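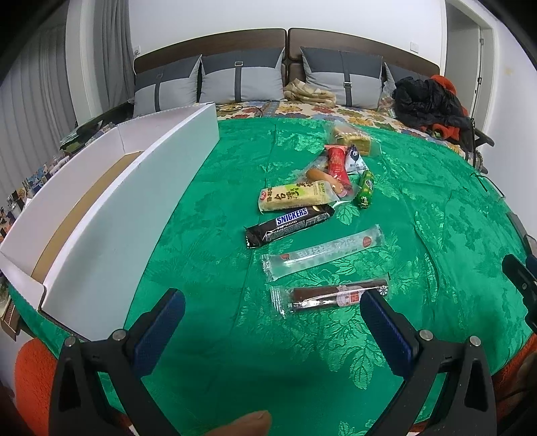 Attachment 1: snacks on the green bedspread

Ticket 212: Tenton booking page keeps emptying my snack box order
Opened by: Catherine Mackay, Galtport
Date: 17 September 2019

Hi there! I run a little snack box club out of my spare room and I've had a shocker of a morning with the order form, so I'm putting everything in one place for you. Customers pick their favourites, hit Save, and the cart goes back to zero. No error message, no colour change on the button, nothing. I've tried it on my laptop and on my mum's old tablet and it's the same on both (different browsers too, before you ask).

What I've tried so far:
Cleared the cache and cookies. No change.
Logged out, logged back in, made a cuppa, tried again. No change.
Switched off the Dlamini postage plug-in. The cart held for 2 items, then emptied when I added a third!
Put the postage plug-in back on and turned off the discount codes. Back to square one.

Reply from Yaqin Meng, Tusov web support
Hi Catherine, thanks for all the detail, I had a poke around in your account. I can get the cart to empty on my end as well, so it's not your laptop (or your mum's tablet). Your session limit is set to 5 seconds and I reckon it's meant to be minutes. Could you go to Settings, then Checkout, and have a look at the box marked Timeout? Please don't touch the stock levels while you're in there, I'm still comparing them with last week's backup.

Catherine Mackay
Found it! It did say seconds. I've changed it to minutes and put through a test order with 100 items in it, just to be cheeky, and they all stayed put. The postage total looks a bit odd now though, it's charging me twice for the one parcel. Is that the plug-in again?

Yaqin Meng
Yep, that one's the plug-in. It's counting the saved cart and the new one as separate parcels. Delete the saved cart under Drafts and refresh. I'll leave the ticket open until the October update goes in, so just reply if it comes back.

Status: waiting on customer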